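岩崎ボードゲーム市 見学メモ

10月、岩崎の市民ホールで開かれたボードゲームの中古市に行ってきた。開場は11時。駅からの送迎バスは30分おきで、1本待った。入場は無料、荷物は受付で預けられる。 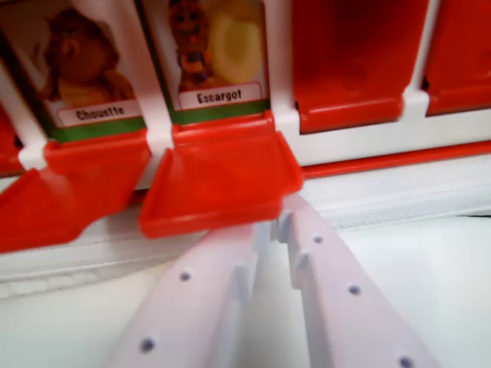
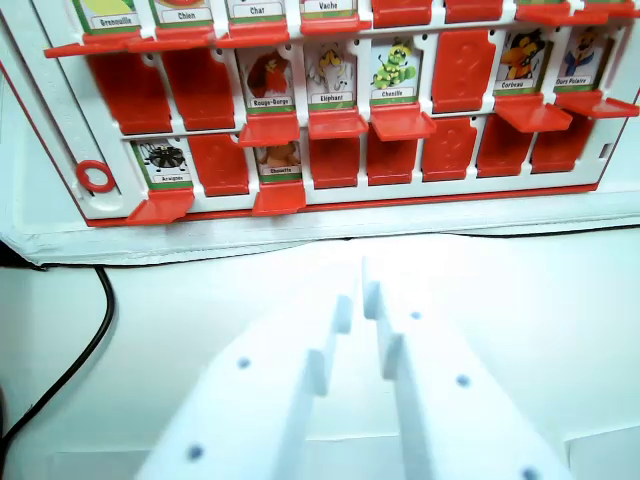
フランス語の動物カードのゲーム。1枚目に「Chouette」と「Escargot」、2枚目に「Chien」「Chat」などの札。

会場は2階の大ホールと廊下で、廊下側は海外版が中心だった。Trovierの棚は説明書の欠けたものが多く、その分安い。状態は箱の角に貼った紙に3段階で書いてあり、中を開けて確かめてもよい。Drotsideの机では木製のすごろくを試遊できたが、順番待ちが長く、途中で離れた。

昼は1階の喫茶コーナーでカレーを食べた。席は少なめ。午後は人が増え、廊下は譲り合わないと通れなかった。子ども連れなら午前がよいと思う。

買ったのはVorndaleのカードゲームと、替えのサイコロ一組。支払いは現金のみで、両替機はない。帰りのバスは乗り場が正面玄関から裏手に変わるので注意。次回は春の予定と掲示に出ていた。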